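About Trusosik

Trusosik is an independent school of languages and applied writing, with its main site in Sernness and a smaller branch in Plinditz. The school teaches adults who need a second language for work, for study or for daily life. Most students enroll while holding a job, and the timetable has been built with that in mind.

Our history

The school began as an evening program above the Muñoz bakery in Sernness, with 4 classes and one shared set of textbooks. Demand came first from hospital staff and later from local trade firms, which asked for courses in business letters and telephone English. The program was registered as a school in its own right when it moved to its present building. The Plinditz branch opened afterward to serve students who had been traveling in by train.

In the last school year, 1,379 students completed a course with us. Spanish and English remain the largest departments. Portuguese has grown steadily, and Polish is taught at the first two levels only.

How we teach

Each course runs for one term and meets twice a week, in the morning or after 6 p.m. New students take a written placement test and a short spoken interview before they are assigned to a class. The interview is held in the language to be studied, except for complete beginners, who meet with an adviser in the language they prefer.

Grammar is taught directly and is tested at the middle and end of term. Students also keep a writing file, which the teacher reads and returns with comments. A student who wishes to move up a level presents this file together with the end-of-term test. Teachers may recommend that a level be repeated – the second enrollment is then charged at half the usual fee.

The library

The lending library holds 3,000 volumes, including graded readers, dictionaries, plays and recordings. A further 1,000 items are kept in Plinditz and may be requested at either front desk. Current students borrow without charge. Former students may keep their library card for a small yearly fee.

Conversation tables
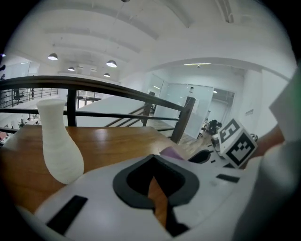
Conversation tables are open to students of every level and form part of all our courses from the second term onward. A member of the teaching staff leads each table and sets a subject in advance, such as renting an apartment or speaking with a doctor. For beginners, the subject is often an ordinary object close at hand. A white vase with a narrow neck and a rounded base, standing on a brown wooden table, supplies words for color, shape and surface, and the railing beyond it brings in the words for place. Students at higher levels are expected to prepare a short talk and to answer questions from the group.

Enrollment and fees

Enrollment for the autumn term closes in October. Late applications are accepted where a class still has room. Fees are payable by term, and employers may be billed directly on written request. A limited number of reduced-fee places is offered each term to applicants who are out of work; the form is available at the front desk in Sernness and in Plinditz.

Both desks are open from 9 a.m. to 7 p.m. during term. Visitors who wish to observe a class are asked to arrange this with the desk beforehand.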